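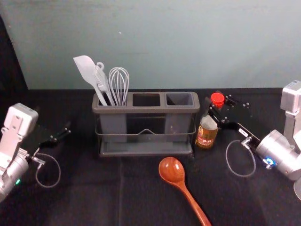
Section 4 of the Sirko hub set-up guide. Read this before pairing anything. Covers first power-up, joining your network, adding Akent plugs and bulbs, and naming rooms. If you already did the phone app install (Section 3) you're fine to start. Pick a spot for the hub first: out in the open, waist height or so, not in a cupboard. A clear dark tabletop against a plain wall is good, and the kind of spot where a gray utensil holder in a wire rack would normally go works too, but give the hub its own space. Metal racks right up against it hurt the signal.

Home Set-up Pairing Rooms Reset Support

Print this page | E-mail this page

4.1 Before you start

You need:
The hub, model 314
Power lead (short one, in the lid)
Network cable, optional
Phone with the Getoson app, logged in
Your Wi-Fi password. Written down. It is case sensitive.

Note: the hub only talks to 2.4 GHz Wi-Fi. If your router uses one name for both bands that usually works. If pairing keeps failing, split the names and try again.

Caution: indoor use only. Don't put it on top of the router or behind a TV.

4.2 First power-up

1. Plug the lead into the hub, then into the wall. In that order.
2. Light goes amber. Leave it alone for 80 seconds.
3. Light starts to blink white. Ready.
4. If still amber after 80 seconds, unplug, count to ten, plug back in.
5. Still amber – go to 4.7.

Don't press the button on the back while the light is amber. You can end up in recovery mode and have to start over.

4.3 Joining your network

1. Open the app. Tap the plus sign, then Hub.
2. Allow Bluetooth and location when it asks. Both.
3. Pick the hub from the list. Match the last four characters to the sticker underneath.
4. Choose your Wi-Fi name, type the password, tap Join.
5. Wait for solid white.

Using a cable instead? Plug it in before step 1 and the app skips step 4.

Note: the hub will probaly want an update right after joining. Let it. The light pulses blue. Do not unplug during blue.

4.4 Adding plugs and bulbs

One device at a time. Don't power up a whole box of bulbs at once, the app shows them all with the same name and you won't know which is which.

1. Bring the device into the same room as the hub for pairing. You can move it after.
2. Akent plug: hold the side button until it flashes fast.
 Akent bulb: switch on, off, on, off, on. It blinks 2 times.
3. In the app tap Add device.
4. When it shows up, tap it and give it a name.
5. Test on and off from the app before moving on.

Older Akent bulbs (no letter after the serial number) need firmware 104 on the hub. Check under Settings, About. Anything lower, update first.

Caution: do not run heaters, kettles or anything with a compressor off the plugs. Lamps, fans, radios fine. The load limit is printed on the plug itself – check it against the appliance.

Bulbs on a dimmer switch: don't. Buzzing, flicker, short life. Swap the dimmer for a plain switch or leave that light out of the system.

4.5 Rooms and names

1. Rooms tab, New room.
2. Type a name. Short. "Kitchen", "Hall".
3. Drag devices in.
4. Save. It does not save on its own.

Voice control gets confused if a room and a device share a name. So a lamp called "Bedroom" inside Bedroom will cause trouble. Call it "bedside" or whatever.

Two hubs in one house: give them diferent names, and keep each room on one hub only.

4.6 Schedules

1. Open a device or a room, tap Schedule.
2. Set on time, off time, days.
3. Tap the tick.

Schedules live on the hub, so they keep running if the internet drops. Sunset and sunrise timers are the exception, those need to be online once a day. Weekly backup runs Sunday at 3 a.m. and the hub may go quiet for a minute. Normal.

After a power cut check the clock in Settings. If it's wrong, tap Sync time.

4.7 If it won't work

Amber light won't clear: try another wall socket, no extension leads. Then do a full reset – paper clip in the hole, hold till the light goes red, let go. This wipes everything, rooms included.

Blinks white, app can't find it: Bluetooth off on the phone, or a VPN running. Turn the VPN off.

Device drops out every evening: too far from hub, or weak Wi-Fi at busy times. Put a Plestinier repeater halfway between the two and pair it the same way as a plug.

Device listed twice: delete both, re-add.

Anything else, have the serial number ready before you contact support.

Next: Section 5, Sensors and door contacts

Back to top | Contact Getoson support | Copyright Getoson. All rights reserved.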